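### 3.2 Objects and surface

The household set was put together from things people in the Skiner and Akus sites already had in kitchens, desk drawers and children's rooms. We wanted items that differ in stiffness, weight and outline, and that a person would pick up with different grips. Packaging was kept where it came with the item. Printed labels were left on, as they affect how people name an object when asked to put it away.

All layouts were made on a carpeted tabletop. Carpet slows round items, so a bottle laid on its side tends to stay where it is put. It also has a cost: thin items sink slightly into the pile, and raters in the Halilović pilot found them harder to judge for height. We used the same surface at both sites to keep this effect constant.

Each layout mixes soft, rigid and rolling items. Figure 2 gives one of the mixed layouts, in which the sponge lies in front of the Philips box and the duck is just in front of the sponge. The two bottles and the marker were placed on their sides. We call this the "resting" pose for long items, as opposed to the "standing" pose used on shelves. 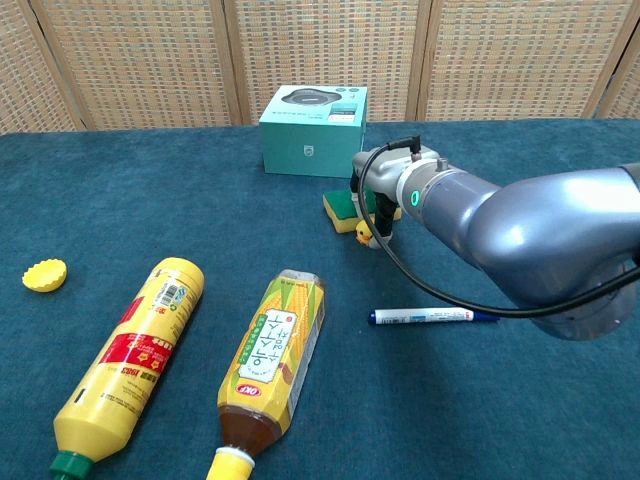 **Figure 2.** Mixed layout on the teal-blue carpet, with a boxed item, a sponge, a rubber duck, two bottles, a marker pen and a separate yellow bottle cap.

### 3.3 Naming and sorting

Raters saw 1140 layouts in total. Of these, 800 were used for the main sorting task and the rest were kept for practice and for checking agreement. For each layout, 2 raters worked separately and typed a short name for every item, then assigned it to a room.

Names were cleaned by hand. Spelling variants were merged, but "sponge" and "scrubber" were kept apart, following the word list in Kener. Labels in a language the rater did not read were handled like any other: the rater named the item from its shape and contents. A bottle cap lying apart from a bottle was counted as its own item, even when a rater took it to be trash.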